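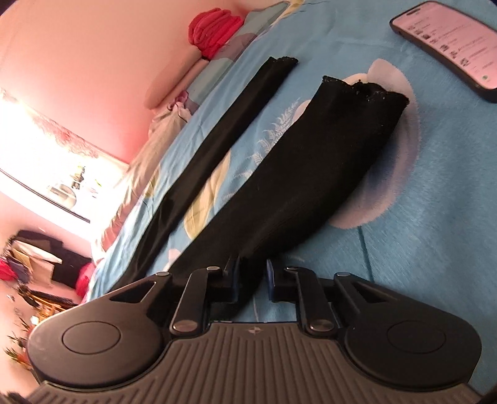
Jesimer House, Linen and Clothing Working Group
Minutes, February 2022

Chair: Witold Czarnecka. Apologies received from the Plokota site.

1. Previous minutes
Accepted with one correction: the shelf depth in the Owen wing is 400 mm.

2. Sorting of small garments
Current practice is to lay paired items flat on the made bed, match by length, then fold. Dark knitted items are hard to match under the room light. Agreed to sort these beside the window. Patterned sheets may stay on during sorting.

3. Folding
Pairs to be folded in 3, open ends together. No rolling of tops, as edges stretch. Creased items to be smoothed by hand first.

4. Unmatched items
Nearly 19 single items held in the Jetus room. To be kept until June, then discarded.

5. Storage
Drawer dividers: 6 requested. Cost to be confirmed.
Action: W. Czarnecka

Next meeting: to be set by the chair.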